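Sorting the Snack Table

Posted on Sunday, August 30, 2020
By the author of the Sadard Household Notes

This site uses cookies to improve your visit. By continuing to read, you accept their use.

The purpose of this entry is to record the method now followed in this household for receiving, sorting and storing packaged snacks. Several readers wrote in after the April entry on dry goods and requested the same treatment for smaller items. Their request is answered in part today; the remainder will follow when the new shelving has been installed.

Snacks reach the residence in mixed lots. The present lot was ordered from Ghanem, a shop at the lower end of Sadard Street, and was delivered in one carton. The previous practice was to place the carton on the floor of the pantry and to draw from it as required. This practice has been discontinued. Packets at the bottom were regularly forgotten, and on one occasion a quantity of crackers was discarded 90 days past the printed date.

All packets are now laid out on the table before anything is put away. The blue cover with the grid of lighter lines is used for this purpose, as small packets are easy to see against it. The broad beans, in the red and cream bag marked 蚕豆, are much in demand and are dealt with early. The crackers and the small yellow puffs come in clear bags and must be handled with care. Flowers may remain on the table during sorting — the vase is simply kept toward the back.
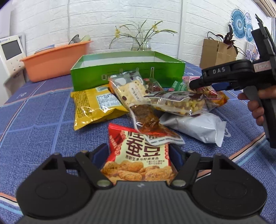 Order of storage

Fragile items are stored first and on top. Crackers, puffs and wrapped pastry go into the shallow Flerkero drawer, which is 13 inches wide and should not be filled above the rim. Beans and spicy strips tolerate some pressure and may be stood upright in the deep bin below. Foil bags are placed with the printed date facing forward.

A bag that has been opened is closed with a clip and consumed within the week. The household allowance for snacks is 600 per quarter, in local currency, and was not exceeded in the last period.

Readers have asked whether glass jars are preferable. Jars were tried and found heavy, and the labels were lost when the bags were thrown out. The original packets are therefore retained. Measurements for the new shelving will be given in the next entry.

Contact | Copyright 2020 Sadard Household Notes | Back to top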